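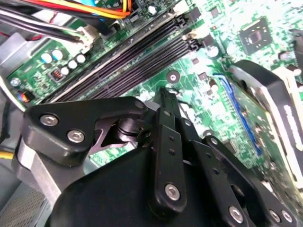 *Wrist cam view, gripper over the motherboard, near the DIMM slots, on the practice PC.*

**Thread: Memory cell gripper — pivot play, loose screws, and what do you all do for a schedule?**

**benchlight_candela** wrote (09/10/2018):

Hello everybody, Candela Zabala again, the one with the memory module cell that pulls and reseats sticks in desktop boards. Some of you helped me in July when I couldn't get the tool center point to stay put, and I never properly thanked you, so thank you! I'm hoping you have a little more patience left for me, as I've got a cousin of the same problem.

Quick refresher for anyone new. We refurbish desktop PCs. The cell is one arm, a fixed nest that holds the open case, and a linkage gripper I bought secondhand from Pullton. It has the flat black jointed fingers and hex-socket screws all over. We feed modules from a tray on one side, the arm goes in, the fingers close on the module, and a separate little pusher takes care of the latches. The camera at the wrist looks out past the fingers so I can watch the approach on the monitor, and the picture up top is from it.

Here's my trouble. After roughly 400 cycles the finger tips start to wander sideways. It isn't a lot, but a DIMM slot is not a forgiving thing to aim at, and when I wiggle the middle finger by hand with the power off I can feel it rock on its pivot. I snug up the screws, it behaves for a while, and then off we go again. I've been doing this for weeks and I'm getting tired of it (and so is my wrist).

What I have done so far:

- Snugged every screw I can reach with the gripper still on the arm
- Re-taught the TCP twice
- Checked the mounting flange, which is fine and doesn't move at all
- Put a drop of blue threadlocker on the screws at the finger tips, but not on the pivot screws, as I was scared of gluing something that needs to turn

So my two questions. Should the pivot screws get threadlocker? And how often do you folks take the whole linkage apart and clean it, if you ever do?

---

**slow_axis** wrote:

Hi Candela! Good to see you back, and glad the July thing got sorted.

Stop snugging the pivot screws, please, at least until you've had one out. On most linkages like this the screw clamps a sleeve, and the link turns on the sleeve. Tighten it all you like and the link is still free. If your screw is what's taking up the slack, then either the sleeve is worn short or it's missing, and every time you crank on it you are squeezing the link itself. It feels great for an hour or two and then it wears its way loose again, and you've got a little more play than you started with. I did this to a gripper for most of a winter and was very proud of how well I was maintaining it.

Pull one pivot. Look at the sleeve and the bore. If the sleeve has a shiny step in it, there's your answer.

---

**mrs_torque** wrote:

Agree with slow_axis on pulling one, but I'd start with the big silver screws on that wide hooked link at the left of your picture. There are two large ones set into its face, and I'd want to know what they're holding before I blamed a pivot. If that link is bolted up to the lighter metal block behind it, and the joint has crept even a hair, everything out at the tips moves and it'll feel to your hand like finger play. A paint pen stripe across each screw head and onto the link costs next to nothing. Run your 400, look at the stripes. If they still line up, move on to the pivots with a clear conscience.

I put stripes on everything, by the way. My husband says I'd stripe the dog.

---

**hasis_fan** wrote:

I'm going to disagree with both of you a little, in a friendly way. I don't think it's the gripper. I ran a similar job with a Hasis controller and chased "play" for ages, and it was the nest. The case was shifting every time we pushed a module home. Sheet metal flexes, you push on the board, the board pushes on the standoffs, the case skates a tiny bit, and the next pick is off. Then you go wiggle the gripper and of course you find some play, because every linkage has some.

Put an indicator on the case and do a few insertions. I'd do that before I took anything apart.

---

**slow_axis** wrote:

Fair, but she says she can feel it rock by hand with the power off. The nest can't do that.

---

**hasis_fan** wrote:

It can't, no. But she didn't say how much it rocked when it was new to her, and a secondhand linkage probably rocked on day one. I'm only saying there may be two things going on and the nest is the easier one to check. Five minutes with an indicator and you never have to listen to me about it again.

---

**benchlight_candela** wrote:

You're both kinder than I deserve for not measuring anything when I first got it. I'll do the stripes and the indicator both. The case sits on its side in the nest with two toggle clamps on the chassis and a rubber pad under it, and now that I type "rubber pad" I have a bad feeling.

While I'm here, does the angle in the picture bother anybody? The board comes up diagonal in the camera view, with both slots running from lower left to upper right. That's how I've always had it and the program doesn't care, but my nephew says it makes it harder to judge the drift by eye.

---

**old_grorar_hand** wrote:

Your nephew is right, but I wouldn't turn anything around for it. What I do on my Grorar arm is pick a landmark on the board and save a still with the arm parked at the same taught point every morning. You've got a beauty there, that round mounting hole with the metal ring, just below the lower slot. It's high contrast and it isn't going anywhere as long as you keep the same practice board in the nest. Compare today's still to the first one. If the hole has moved in the picture and the fingers haven't, your arm or your nest moved. If the fingers have moved and the hole hasn't, it's the gripper. That would settle the argument up above for the price of a cup of coffee.

One caution, the upper right of your picture is pretty washed out. The green of the board goes nearly white. I'd turn that lamp down or swing it over some before you start comparing stills, or you'll be squinting.

---

**mrs_torque** wrote:

Oh, I like that a lot. I'm stealing it.

---

**vk_refurb** wrote:

Coming in on the cleaning question, as that one got skipped. We run a Vukčević linkage gripper on a similar refurb line, and dust is our big enemy. Used PCs are filthy. It gets into the pivots, mixes with whatever grease is there, and makes a very nice lapping compound. We do it like this:

1. **Every shift:** wipe the fingers down with a dry lint-free cloth, then run one open and close while watching for a hitch. No compressed air at the pivots, it drives the dirt in.
2. **Every week:** check the paint stripes, wiggle each finger by hand with the arm locked out, write down anything new.
3. **Every 31 days:** gripper off the arm, linkage apart, sleeves and bores cleaned with isopropyl, a very thin film of light grease, back together with a torque driver.

Thirty-one is a silly number, I know. The reminder in our software goes by days and whoever set it up picked a long month. It's worked so well I'm afraid to touch it.

On threadlocker: low strength, a tiny dab, only on the threads, with the sleeve already in place and wiped dry. Lay the screw flat for a minute so it doesn't run. And blow the dust out of the computer before it goes in the nest. That did more for us than all the rest.

---

**slow_axis** wrote:

I'd go lighter on the grease than even "very thin," especially hanging over open boards. I run mine dry and just swap the sleeves more often. One fleck in a slot and you'll be chasing a memory error for an afternoon.

---

**vk_refurb** wrote:

I've heard that and I respect it, but dry sleeves squealed on ours and wore out twice as fast. I think it depends on the sleeve material. If Candela's turn out to be bronze, I'd grease. If they're some kind of plastic, go dry and I'll happily agree with you.

---

**benchlight_candela** wrote:

All right, I'm back with a report and it's a long one, so get comfortable.

I did the indicator first, because it was easiest and because I wanted to give hasis_fan the satisfaction. The case does move! It creeps toward the back of the nest on every insertion and only partway returns. The rubber pad had gone soft and sort of gummy on the underside. I've replaced it with a hard plastic block and added a stop behind the case, and now the needle comes back to where it started.

Then I did the stripes on the big screws, ran a batch, and they all still lined up. So that link is off the hook, mrs_torque, but I'm keeping the stripes because they make me feel organized.

And then I took the middle finger off. The sleeve has exactly the shiny step slow_axis told me to look for. It's bronze, so I've gone with the thin film of grease — sorry, slow_axis! I wiped it three times, if that helps. The bore in the finger itself looks good, so I'm hoping new sleeves will do it. I had one spare in the box from the seller and put that in the worst pivot, and the rocking on that finger is so much less I laughed out loud in an empty shop.

I've ordered a full set. Until they come I'm running half batches and taking a still over the mounting hole every morning like old_grorar_hand said, with the lamp turned down.

---

**hasis_fan** wrote:

Two things going on! I'll be unbearable for days. Seriously though, nice work, and I was wrong that it wasn't the gripper.

---

**old_grorar_hand** wrote:

Retake your first still now that the nest has changed, or your comparison won't mean much. And measure the new sleeves before you put them in, and tape the numbers inside the cabinet door where you'll find them next time.

---

**benchlight_candela** wrote:

Retaken just now, and I'll measure them when the package gets here. Does anyone have a torque figure they like for small screws clamping a bronze sleeve? The paperwork that came with mine is missing that page.

---

**vk_refurb** wrote:

Don't go by ours, the screws may not be the same size. Measure the thread and the head on yours and message me, and I'll go through the chart with you.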